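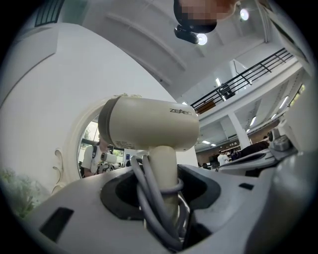

**Handheld grippers: what to check before you pay**

The Kinelell costs 225, the Flultine 1480. I wouldn't trust either price as a guide to grip.

- Try a hair dryer with the cord wrapped around its handle. Sellers love to demo on foam blocks, which prove very little.
- Lift it out of a stand and put it back, 3 times, same speed. If you need a second hand, write that down as a fail.
- Squeeze the pads by thumb. Soft rubber grabs well in the shop, but ask what a new pair costs.

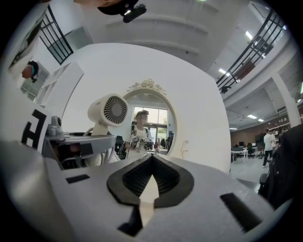

- Wipe marker cards with a dry cloth only. I've yet to see a spray that helps.
- "Good for 500 hours" means nothing until they say what it was holding.

Yasaman Farahani likes the Flultine better. I'd still borrow one first.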